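Home | Vendors | Real Events | Opinion | Contact

The Rental Discount Is Costing You a Party

by Arsen Sirko

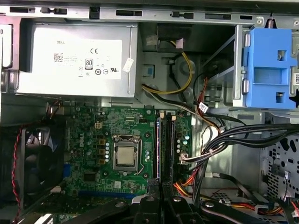

A Dell power supply and its wiring inside an open desktop case.

I have been to a lot of open houses at event rental shops this year, and I've started to dread the part where somebody hands me a card with a package on it. The package is the new thing. You used to walk in, point at forty gold chairs and a bar cart, and get a price for forty gold chairs and a bar cart. Now you get the Garden Package or the Supper Package, and the bar cart comes whether your uncle drinks or not.

The shops say couples asked for this. I'm sure some did. Planning a wedding is tiring, and there's a night in every engagement when you'd hand the whole thing to a stranger if the stranger had a truck. But I read the package sheets closely, and what I mostly see is a way to get slow stock out of the warehouse.

Take the one I was given at Grenby in October. The total was $2,422, and it was presented as a saving of $581 against renting every piece on its own. Fine. Then I went down the list and crossed off the things no host I know would have picked: a second lounge rug, a set of three lanterns, a cake stand for a party that was serving pie, and 20 chargers in a color the sheet called "fog." Without those items, at the shop's own single-piece prices, the bill came in under the package. The saving only exists if you wanted the lanterns.

Makico does it a little differently. Their packages are built by guest count, and the smallest one covers 62 people. If you're having 45, you can pay for 62 or you can go piece by piece, and the piece-by-piece list is a PDF you have to email for. I emailed. It took nine days and came with a note suggesting the package.

I don't think these are bad people. Storage is expensive, sofas get wine on them, and a crew loading the same truck in the same order every weekend makes fewer mistakes. I'd probably be tempted too. What bothers me is the language. "Curated" gets used for a list that hasn't changed in two seasons. "Styled for you" turns up on a sheet that asks for your zip code and your head count and nothing about you.

And the parties do start to look alike. I was at two receptions this summer, both with the Sutcliffe arch, the Sutcliffe loveseat and the Sutcliffe welcome sign on the same easel, slightly to the left of the door. Both were lovely evenings. I've looked back at my own pictures and I can tell them apart by the cakes.

There is a decent version of this. Pesine lets you swap up to a quarter of a package for anything of equal price, and the swap list is right there on the order form – no phone call, no pleading. I've seen people drop the rug and take four more cocktail tables, which for a standing crowd in a barn is the correct decision. Their delivery fee is high, and I've complained about that before, but at least it's printed in the same size type as everything else.

If you're shopping now, ask for the single-piece prices before you look at any package. Get them in writing. Cross off what you wouldn't have chosen and add up what's left, including delivery and the damage waiver. Some packages will survive that. The Supper one at Grenby might, if you like fog.

As for the card they hand you at the open house, take it, have the free lemonade, and don't sign anything next to a candle wall. I've watched it happen.

14 comments | 37 shares

Previous | Next | Back to Opinion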